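Run 54
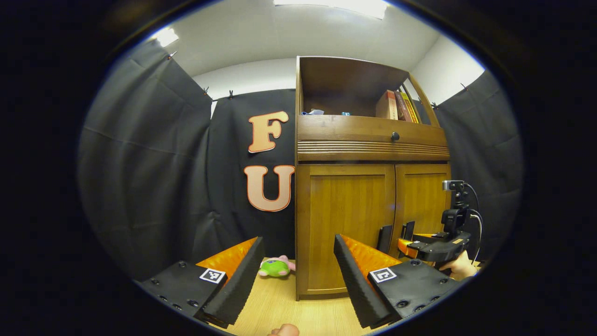

The green plush between the pads, with the cabinet behind.

The task sheet from Clurkum gave the student teams 100 runs each. A run was one object, lifted off the floor and set down on the shelf beside the books. Nabila El-Sayed had the left tool and Senyo Aidoo had the right.

"Fifty-four," she said.

"Fawzy again?"

"Fawzy again."

Fawzy was the green one with the pink bits. It was soft, it folded, and the pads took it differently each time. The rules from Prorkomis, who ran the competition, called it a deformable item of low mass. Runs 12 and 15 had been thrown out in February for closing speed, and the log now had a column for that.

Senyo read the order aloud. Open, approach, close, hold, lift. The second tool was to stay clear until the first had left the floor.

"You're drifting," Nabila said.

"I'm level with the drawer."

"Be level with the knob."

He moved. She checked the angle of her wrist against the cabinet doors and brought the fingers forward at the rate they had practised — slow enough that the policy trained on it would have something to copy. The network was called Grakeo. It ran on a lab computer down the hall and had so far learned to approach the cabinet and stop.

"It doesn't know why we wait before we lift," Senyo said.

"It doesn't need to. It needs the wait to be the same length."

"Do you know why we wait?"

She considered the question. The pause had been in the first draft of the procedure, in her own handwriting, with no note beside it. Every run since had included it.

"No," she said. "Put it in the log."

"As a fault?"

"As a parameter."

He repeated the word under his breath so he would spell it right later. Then she closed the fingers, and they both held still for the count.

Contact the author | © All rights reserved | Back to top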